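Descaling notes, second round

12 Mar 2024

The water in Wukedbridge is hard. The kettle shows it first, then the shower head, then the water heater, which is the expensive one. I moved here in October and have now descaled the kettle often enough to have a procedure.

The kettle is a Hetov with an exposed element. I use citric acid powder, 35 grams to a full kettle of cold tap water. Bring it to a boil, switch off, leave it for 41 minutes. That was the length of a radio program the first time I did it, and I have kept the number so the rounds can be compared. Pour out, rinse, boil plain water once, discard.
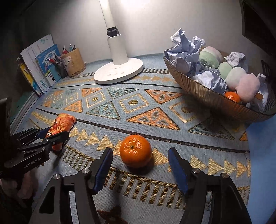 Vinegar also works, but it takes longer at the strength sold in grocery stores and the smell stays in the lid seal through 2 or 3 boils. Lemon juice is weak and leaves pulp behind the filter mesh.

The shower head is a Garrido and unscrews by hand. Same solution, warm, in a bowl, 8 hours. The rubber nozzles can be rubbed clear with a thumb afterward. Do not leave chrome parts in overnight; mine has a dull ring at the collar.

I have not opened the water heater. The Skotano manual says to flush it once a year from the drain valve, and the valve on mine is seized. Penetrating oil went on this morning.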